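Last updated: Jan 28, 2026

3.2 Setting up and looking after the drawer cell

Most of the cell at Clistside came together over a few long days in October, and we would like to spend a little time on it here, as readers who want to build one like it have told us that papers tend to skip this part. The arm is bolted down at the back of the black tabletop, and everything it needs to find by sight (the calibration board, the drawer cabinet) carries square fiducial markers. Perrine Besnard wrote the startup routine, which we call Rasix, and Kiều Đồng kept the maintenance log that this section leans on.
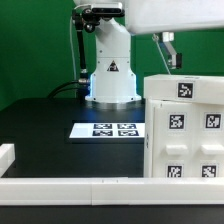
Figure 4. The Clistside cell with the marker board and the drawer cabinet in place.

Each session begins with the same check, and we grew rather fond of it! The arm visits a set of taught poses, the pose of the board is estimated at every one of them, and the estimates are compared with those stored from the last full calibration. If they disagree by more than 2 mm we stop and look for the cause before collecting anything. More often than we care to admit, the cause was a cable that had been tucked away a little too snugly and was tugging on something when the arm turned, so Kiều now walks through the whole range of motion by hand after any change to the wiring. A full recalibration is done every 1000 drawer cycles whether the check complains or not.
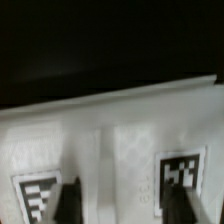

Close-range marker detection gave us the most trouble, and it took us a good while to get it right. From a distance the cabinet is easy to locate, but the wrist camera works under much harder conditions: once the gripper is near the drawer fronts, the fingers themselves can cover part of the markers on both sides of the central ridge, and the glossy white plastic throws back uneven highlights. Rasix therefore fixes the cabinet pose earlier in the approach, while the markers are still clear, and holds that pose for the last stretch. We also wipe the marker faces with a dry cloth before each session and replace any marker with a lifting corner, using the small alignment jig described by Vidal and Grolletti.

2 comments | 4 shares

Back to top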